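4.2 Instalação da aplicação Riltik e validação da conta de apostas

Este procedimento aplica-se a telemóveis Android e iOS. A versão mínima da aplicação é a 4.17. Versões anteriores abrem, mas não permitem submeter boletins.

1. No navegador do telemóvel, abra a página de transferências da Riltik e escolha o sistema operativo.
2. Em Android, autorize a instalação a partir do navegador quando o sistema o pedir. Em iOS, o botão remete para a loja.
3. Abra a aplicação e seleccione "Já tenho conta". Não crie uma segunda conta: os saldos não são transferíveis.
4. Introduza o número de cliente e a palavra-passe. O código de validação chega por SMS e expira ao fim de quatro minutos.
5. Em Definições > Limites, fixe o limite de depósito mensal. O campo não aceita o valor zero.

Nota: o limite pode ser reduzido a qualquer momento. O aumento só produz efeito no mês seguinte.
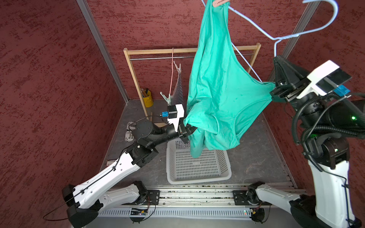 Conceição Correia escreve que, no passo 4, o código lhe chegou duas vezes e que só o segundo foi aceite. O comportamento é o previsto - cada pedido novo anula o anterior. Se tocar em "Reenviar", ignore a primeira mensagem.

6. Carregue o documento de identificação em Conta > Verificação. São aceites ficheiros JPG e PDF. Até à aprovação, os levantamentos ficam bloqueados.
7. Para levantar, indique um IBAN em nome do titular. Contas conjuntas são aceites se o titular constar em primeiro lugar.

Cuidado: três tentativas falhadas de início de sessão suspendem o acesso. O desbloqueio faz-se pelo apoio ao cliente e não pela aplicação.

Códigos de erro

437 - Localização desactivada ou fora do território autorizado. Active o GPS e reinicie a aplicação.
1397 - Sessão aberta noutro dispositivo. Termine-a em Conta > Dispositivos.

Os boletins pendentes não são afectados por nenhum destes erros e mantêm as cotas registadas no momento da submissão. Para a configuração das notificações de resultados, ver 4.3.

Revisão do texto: maio de 2019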